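4장 조리대 조명 설치 및 초기 설정

이 장에서는 Grasier 상부장 하부 조명의 바 배치, 배선, Prernness 제어기 등록, 밝기 보정 절차를 설명합니다. 천장 매입형 모델은 5장을 참조하십시오. 상부장이 없는 벽면에 설치하는 경우에는 별매 브래킷이 필요하며, 브래킷 조립 방법은 브래킷 포장에 동봉된 설명서를 따릅니다.

4.1 설치 전 확인

포장을 개봉한 뒤 조명 바, 전원 어댑터, 제어기, 연결 케이블, 고정 클립, 나사, 종단 캡이 모두 들어 있는지 확인합니다. 누락된 부품이 있으면 설치를 시작하지 말고 구입처에 문의하십시오. 조명 바의 길이는 60cm이며, 절단하여 사용할 수 없습니다. 상부장 폭이 조명 바 길이보다 짧으면 이 제품을 설치할 수 없습니다.

시스템의 동작 전압은 직류 12V입니다. 타사 어댑터를 연결하지 마십시오. 출력 전압이 같더라도 극성이나 커넥터 규격이 다르면 제어기의 입력부가 손상될 수 있습니다.

주의: 설치 작업 중에는 해당 회로의 차단기를 내린 상태를 유지하십시오. 차단기에는 다른 사람이 올리지 않도록 표시를 해 두십시오.
주의: 어댑터를 개수대 하부장 안에 설치하지 마십시오.
주의: 쿡탑 바로 위에는 조명 바를 설치하지 마십시오. 레인지 후드에 내장된 조명을 사용하십시오.

4.2 조명 바 위치 결정

조명 바는 상부장 바닥면의 앞쪽 모서리 가까이에 배치합니다. 벽 쪽에 붙이면 벽면 타일에 밝은 띠가 생기고 조리대 앞부분이 어두워집니다. 상부장 하단에 가림판이 있는 경우에는 가림판 안쪽 면에 조명 바의 전면이 닿도록 합니다.

1. 상부장 바닥면의 먼지와 기름기를 중성세제로 닦고 완전히 건조시킵니다.
2. 조명 바를 바닥면에 대고 양 끝 위치를 연필로 표시합니다.
3. 인접한 조명 바가 있으면 커넥터가 무리 없이 맞물리는지 확인합니다.
4. 클립 위치를 표시합니다. 클립은 바 하나에 2개를 사용합니다.
5. 상판의 두께를 확인하고, 동봉된 나사가 관통하지 않는지 점검합니다.

참고: 하나의 제어기에 직렬로 연결할 수 있는 조명 바는 최대 6개입니다. 이를 초과하는 구성에서는 제어기를 추가하고 구역을 나누어 등록합니다.

쿡탑을 사이에 두고 상부장이 좌우로 나뉜 주방에서는 양쪽을 별도의 구역으로 구성합니다. 연결 케이블을 후드 뒤로 통과시키는 배선은 허용되지 않습니다. 케이블 피복의 허용 온도를 초과할 우려가 있으며, 후드 분해 청소 시 케이블이 걸릴 수 있습니다.

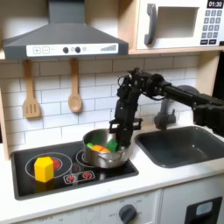
구역을 나눈 경우 각 구역에는 어댑터와 제어기가 하나씩 필요합니다. 두 제어기를 같은 스위치로 동시에 켜고 끄려면 4.4의 등록 절차를 마친 뒤 앱에서 그룹으로 묶습니다. 벽 스위치에 어댑터 두 대를 함께 물리는 방식도 가능하나, 이 경우 스위치를 내리면 예약 기능과 원격 제어가 동작하지 않습니다.

4.3 고정 및 배선

1. 표시한 위치에 클립을 대고 나사로 고정합니다. 전동 공구를 사용할 때는 토크를 최저로 설정합니다.
2. 조명 바의 뒷면 홈을 클립에 맞추고 딸깍 소리가 날 때까지 밀어 올립니다.
3. 커넥터의 화살표 방향을 맞추어 조명 바를 서로 연결합니다.
4. 마지막 조명 바의 열린 단자에 종단 캡을 끼웁니다.
5. 첫 번째 조명 바와 제어기의 OUT 단자를 연결 케이블로 연결합니다.
6. 어댑터의 출력 플러그를 제어기의 IN 단자에 꽂습니다.
7. 케이블을 상부장 바닥면의 뒤쪽 모서리를 따라 정리하고 케이블 클립으로 고정합니다.
8. 차단기를 올리고 제어기의 표시등이 흰색으로 점멸하는지 확인합니다.

동봉된 연결 케이블의 길이는 2m입니다. 케이블을 이어 붙이거나 중간에서 분기하지 마십시오. 남는 길이는 큰 고리 모양으로 느슨하게 감아 상부장 위쪽 공간에 둡니다. 케이블을 꺾어서 묶으면 내부 도선이 단선될 수 있습니다.

표시등이 켜지지 않으면 IN 단자의 플러그가 끝까지 삽입되었는지 확인합니다. 표시등이 적색으로 점멸하면 출력 측에서 단락이 감지된 것입니다. 차단기를 내리고 커넥터의 방향과 종단 캡의 체결 상태를 다시 점검하십시오.

4.4 제어기 등록

등록에는 Nalham 앱이 설치된 스마트폰이 필요합니다. 스마트폰의 블루투스와 위치 권한을 허용한 뒤 진행합니다.

1. 앱을 실행하고 기기 추가를 누릅니다.
2. 목록에서 Prernness를 선택합니다.
3. 제어기 측면의 버튼을 표시등이 청색으로 바뀔 때까지 누릅니다.
4. 제어기 뒷면 라벨의 등록 코드를 입력합니다.
5. 구역 이름을 지정합니다. 이름은 한글 12자까지 입력할 수 있습니다.
6. 연결된 조명 바의 수가 실제 설치 수와 일치하는지 확인하고 저장을 누릅니다.

참고: 60초 이내에 등록이 완료되지 않으면 제어기는 대기 상태로 돌아갑니다. 3단계부터 다시 진행하십시오.
참고: 이전 사용자의 계정에 등록된 제어기는 초기화한 뒤에만 새로 등록할 수 있습니다. 초기화 방법은 7장에 있습니다.

앱에 표시된 조명 바의 수가 실제보다 적으면 표시된 마지막 바와 그다음 바 사이의 커넥터를 분리한 뒤 다시 체결합니다. 체결 작업 전에는 반드시 전원을 차단하십시오.

4.5 밝기 및 반사 보정

조명 바 하부의 광센서는 조리대에서 반사되어 올라오는 빛을 측정하여 출력을 조절합니다. 출고 시 기준값은 중간 밝기의 무광 상판에 맞추어져 있으므로, 상판의 색이나 광택이 이와 다르면 보정을 실시해야 합니다. 보정은 설치 직후 한 번 실시하고, 상판을 교체한 경우 다시 실시합니다. 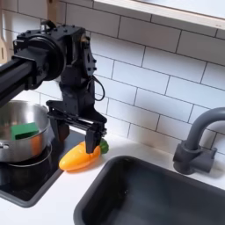
보정 결과는 센서 바로 아래 상판의 상태에 따라 달라집니다. 평소 올려 두는 도마나 양념통이 있으면 보정하는 동안 측정 범위 밖으로 옮깁니다. 앱의 상판 종류 항목에서는 실제 색에 가장 가까운 값을 고릅니다. 사진에 보이는 것과 같은 흰색 조리대라면 '밝은 색'을 선택합니다. 무늬가 있는 석재 상판은 무늬의 색이 아닌 바탕색을 기준으로 선택하고, 판단하기 어려우면 '중간'을 선택한 뒤 아래 절차의 결과를 보고 변경합니다.

1. 창의 블라인드를 내리고 주방의 다른 조명을 모두 끕니다.
2. 앱에서 구역을 선택하고 설정, 반사 보정을 차례로 누릅니다.
3. 상판 종류를 선택합니다.
4. 시작을 누릅니다. 조명이 최소 밝기에서 최대 밝기까지 단계적으로 변합니다.
5. 완료 메시지가 표시될 때까지 조리대 위에 손이나 물건을 두지 않습니다.
6. 결과 값을 확인하고 적용을 누릅니다.

오류 코드 E2는 측정 중 외부 빛이 변했음을 나타냅니다. 외부 빛을 차단한 뒤 다시 실시하십시오. 오류 코드 E6은 반사량이 측정 범위를 벗어났음을 나타내며, 광택이 강한 상판이나 스테인리스 상판에서 발생할 수 있습니다. E6이 반복되면 자동 밝기를 끄고 수동 밝기로 사용합니다.

4.6 색온도 및 예약 설정

색온도는 앱의 색상 메뉴에서 전구색, 주백색, 주광색 중 하나로 설정합니다. 같은 그룹에 속한 구역은 동일한 색온도로 동작합니다. 구역마다 다르게 설정하려면 그룹을 해제해야 합니다.

예약은 구역별로 최대 12개까지 저장됩니다. 시작 시각과 종료 시각을 지정하고 반복할 요일을 선택합니다. 같은 요일에 시간대가 겹치는 예약이 있으면 나중에 저장한 예약이 우선합니다. 정전 후에는 제어기의 내부 시계가 초기화되며, 앱이 제어기에 다시 연결되면 시각이 자동으로 맞추어집니다.

4.7 설치 후 점검

모든 설정이 끝나면 최대 밝기로 켠 상태에서 각 조명 바의 밝기와 색이 균일한지 확인합니다. 특정 바만 어둡거나 깜박이면 해당 바의 양쪽 커넥터를 점검하십시오. 어댑터 주변에 통풍을 막는 물건이 없는지도 확인합니다.

조명 바의 표면은 전원을 끄고 식힌 뒤 마른 천으로 닦습니다. 아세톤, 시너, 염소계 세제는 확산 커버를 변색시키므로 사용할 수 없습니다. 센서 창에 기름막이 생기면 자동 밝기가 불안정해질 수 있으니 물을 꼭 짜낸 부드러운 천으로 닦은 다음 마른 천으로 마무리하십시오. 센서 창을 닦은 뒤에는 반사 보정을 다시 실시할 필요가 없습니다.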